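Kitchen lending shelf opens on Hekgate with 300 tools to borrow

4 June 2018

Trokimley cooks, your drawers are about to get a lot emptier. The kitchen lending shelf on Hekgate is open, and anyone with a Trokimley address can walk in, pick out a spatula or a grater or a fish kettle the size of a suitcase, and take it home for two weeks. There is no fee. You sign the book, you get a cloth bag, and off you go.

The shelf opens with 300 tools, nearly all of them given by households in town over the winter. A grant of $4,000 from the Kowalczyk hardware store paid for shelving, a sink and a first order of clear bins, and the rest has been done with donated stuff and a good deal of scrubbing.

I went in expecting a couple of boxes of bent whisks. What I found was a really lovely collection, and a sorting table I would happily have in my own kitchen. The top is butcher block, all tan and honey and brown strips, and everything that comes through the door lands there before it goes anywhere else. Black-handled spatulas were sharing a clear container, a yellow utensil and a blue one had another to themselves, and a red slotted spoon lay out on the wood. At the back stood my favorite thing in the place, a metal box grater with a pink handle and a pink rim around the bottom.

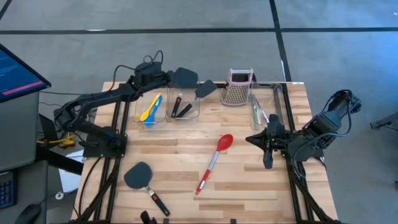 What you can borrow

The list runs to six pages and is kept in a ring binder by the door. Baking is the strongest section by a mile. There are springform pans in four sizes, a set of tart rings, two pizza peels and a cookie press that comes with its original recipe sheet (cheese straws on the back, very much worth a try). If you have been putting off a layer cake for want of a third pan, you have no excuse left.

Hand tools are next - spatulas, tongs, slotted spoons, ladles, peelers, potato mashers. It might seem odd to borrow a spoon, but the people who asked for these when the shelf was being planned had just moved, or were cooking for a crowd, or wanted to try a tool before buying one. Tongs were the single most requested item on the sign-up sheets. Silicone spatulas came second.

Then there is the big stuff, the things most of us use once a year and trip over the rest of the time. Stockpots, a preserving pan, a hand-cranked pasta machine, a cherry pitter that clamps to the counter, two turkey roasters. The roasters are already booked for the holidays, but the list for the preserving pan is still short, so berry pickers should get moving.

Electric appliances are not part of the shelf for now. Neither are kitchen knives, with the exception of plain table knives, which can be borrowed by the dozen for parties.

How the sorting works

Donations come in at the side door and go straight to the table. Each piece is looked over for cracks, loose handles and rust, then washed, dried and put with others of its kind. Anything with a wobbly handle goes to the repair tray. Anything past saving goes to scrap metal, and the scrap money buys dish soap.

The clear bins are the part I want to copy at home. They come from Prollinum, they have a hand hole cut into the rim, and you can see what is in them without lifting a thing. The shelf bought 64 in one size so that they stack neatly and any bin fits any spot on the wall. Before that, the collection was living in cardboard boxes with the contents written on the side, crossed out, and written again.

Kitchen things also tend to arrive with other things. A box from the back of a cupboard can hold place mats, jar lids, birthday candles, a dog leash, half a chess set. Those get bins too while they wait to be sorted, and it makes for some cheerful company along the table. One bin had a dark gray plush toy with stubby legs slumped against the front, another held a flat strip in a teal and white zigzag, and the grater was standing tall between them.
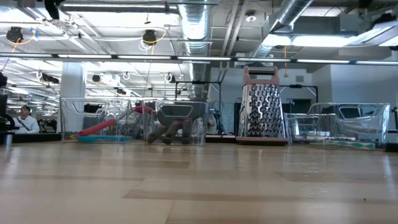 Hours and borrowing rules

The shelf is open from 10 until 2 on weekdays and from 9 until noon on the first weekend of each month. Use the green door on Hekgate, next to the bicycle racks. There is a ramp on the parking lot side.

Bring something with your address on it the first time. After that your name is in the book and you only need to sign. You can take up to five items at once, and a set (measuring cups, tart rings, a pan with its lid) counts as one. Two weeks is the standard loan, and you can renew once by phone if no one else is waiting.

Things should come back clean and dry. Please hand-wash anything with a wooden handle, and give the graters a going-over with a brush from the inside as well as the outside. Cheese sets like cement in those little holes, as I know from my own kitchen.

If something breaks, bring back the pieces and say so. There is no fine for honest wear. Lost items can be replaced with something similar or paid for at thrift store prices, and the most expensive item on that list is the pasta machine at $12.

What the shelf still needs

The wish list is taped inside the front cover of the binder, and the shelf would be glad to have any of the following in decent shape:

Muffin pans, especially the mini kind
Kitchen scales, spring or balance
A second preserving pan
Cooling racks
Rolling pins without handles
Lids for 10-inch and 12-inch skillets
Metal tongs, any length

Please hold on to your mugs, travel cups and plastic takeout tubs. There are plenty. Nonstick pans with scratches can't be accepted either, though bare cast iron is welcome in any condition, rusty or not. A skillet that looks like it came out of a riverbed can come up beautifully with some salt, oil and elbow grease!

Donations can be dropped off whenever the shelf is open. If you have more than two boxes, call ahead so there is room on the table. Wrapping sharp edges in newspaper is a kindness to whoever unpacks them.

First classes in the fall

A run of evening classes is planned for October, each built on tools that can be borrowed the same night. The first will be fresh pasta, followed by pie crust and then a session on caring for wooden spoons and boards. Places are free but limited to eight a night, and sign-up will open at the end of the summer on the clipboard next to the binder.

There is also talk of a recipe box. Borrowers would leave a card saying what they made with a tool, and the card would go out with that tool the next time. I love this idea. I have taken out the cherry pitter until the end of next week, and I already have a card started for it, with a clafoutis on the front and a warning on the back about wearing an apron.

By the end of the year the shelf hopes to reach 300 borrowers. Forty-one households signed the book on opening morning, and the last of them left with both pizza peels.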